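Plunside Building Services Group — minutes, November 2020

Present: site leads, cleaning supervisors, stores, two from the tenants' side. Apologies from payroll.

1. Last minutes
Agreed, one fix: the floor pad order was 70, not 7. Stores to correct the sheet.

2. Visit to Vallodard
Report back from those who went to the open day. Good turnout, parking bad, sign in took forever. Tour of the lab first, then the table cleaning demo, which is what we came for. Two arms, one table, ordinary dustpan and hand brush. Small trash goes from table to pan to bin. Supervisors liked that no special tools are needed — same sort of kit we carry on the carts.

Questions asked on the day:
- Speed. Slower than a person, hosts did not argue.
- Liquids. Not part of the demo.
- Can it tell trash from things people want kept? Hosts said it works off a set list for now. Tenants' side not happy with that, want it noted.
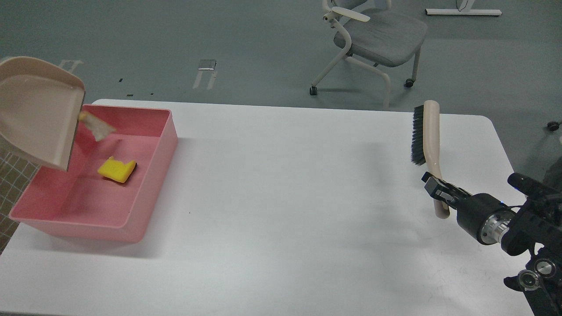 3. Cost and trial offer
Hosts quoted 900 a month for a trial setup, delivery extra. Stores pointed out the break room supplies line has 429 left in it so this would have to come from somewhere else. Buvano site has the space, Tarawneh does not (doors too narrow, see January minutes). No decision. Site leads to ask if a shorter trial is possible and who pays if a table gets scratched.

Long talk about what we would even test it on. Lunch tables was the favorite: crusts, napkins, the odd sponge left out. The demo had a slice of bread and a yellow sponge at the lip of the dustpan, one arm holding the pan by its handle and the brush lying on the table.

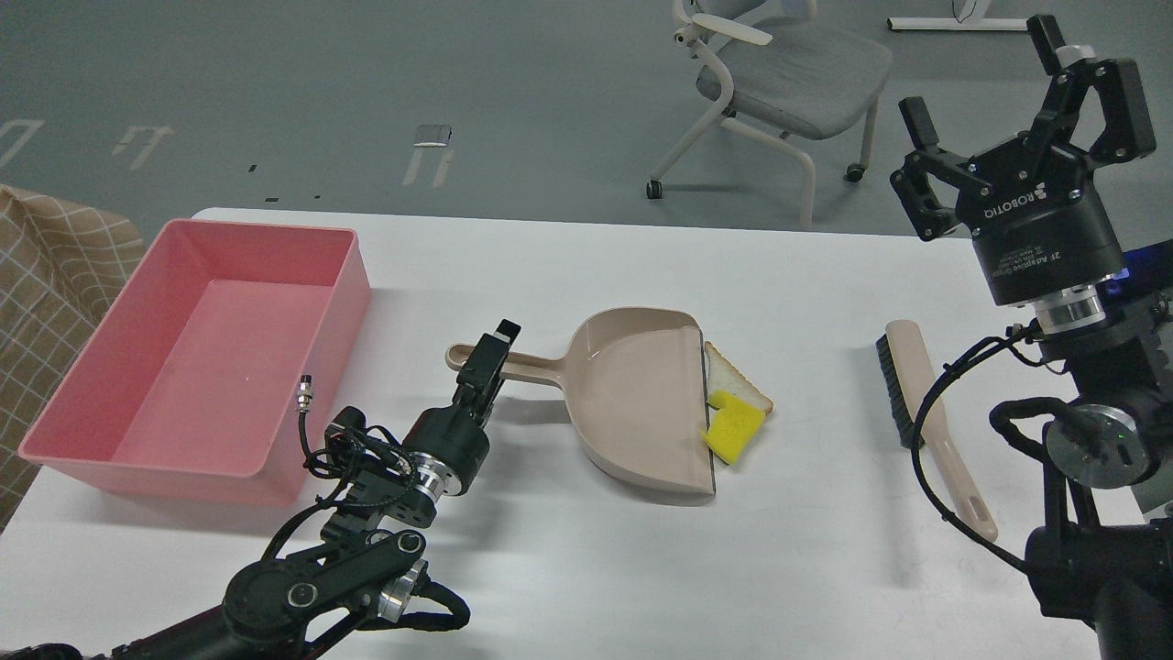 Supervisors want crumbs tried as well, they are most of the job at Buvano. Also wet napkins. One view was that wiping takes longer than sweeping so we should ask about wiping first — agreed to put both in the email.

Staff will ask about hours. Wording to be agreed before anything goes on the notice board, and no talk of a trial untill then.

4. Actions
- Site leads: email Vallodard with the questions above
- Stores: measure the Buvano break room, incl. outlets
- Supervisors: list of what gets left on tables over 7 shifts

5. AOB
Vacuum on second floor still out for repair. Keys for the side door, please return them.

Next meeting January, same room.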